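About Us

10 April 2025
By Alistair Imrie

Zatoline started in July with one bench, a box of offcuts and no real plan. We make small painted blocks and the simple floor and table games that go with them. Still a tiny shop on Aitken Street in Fluvimham. Two of us full time, more before the holidays.

Orders go out Mondays. Minimum for schools is 16 sets, 125 if you want your own colors. No minimum for families, just drop us a line.

Our best seller is Sullau, the square game. Black square on the table, a few blocks, put them inside, stack if you dare. Kids get it right away, grownups argue over wether touching the line counts. (It does.) We've shipped 300 sets so far, mostly to preschools and a couple of librarys.

Red, yellow and green blocks, and the black square on a wood tabletop: 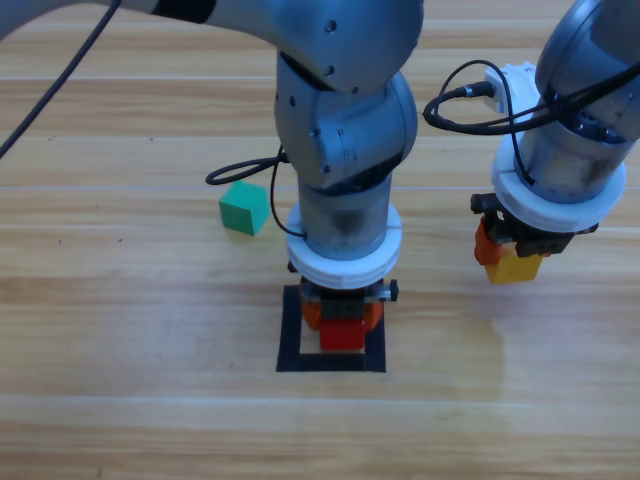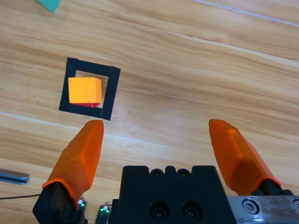
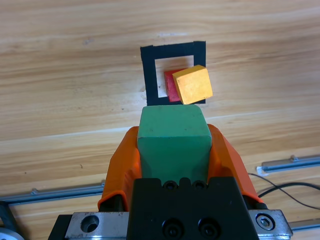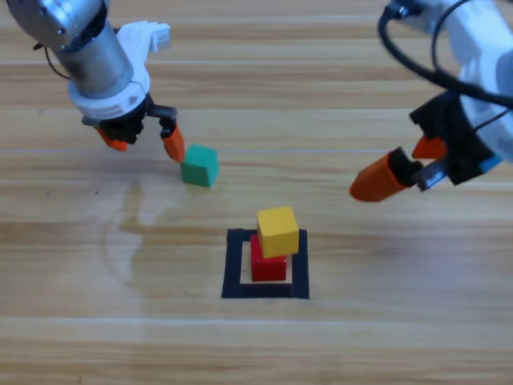 Visit the shop

Open most afternoons, ring first. Parking round back. Chipped blocks swapped free, bring them in any time.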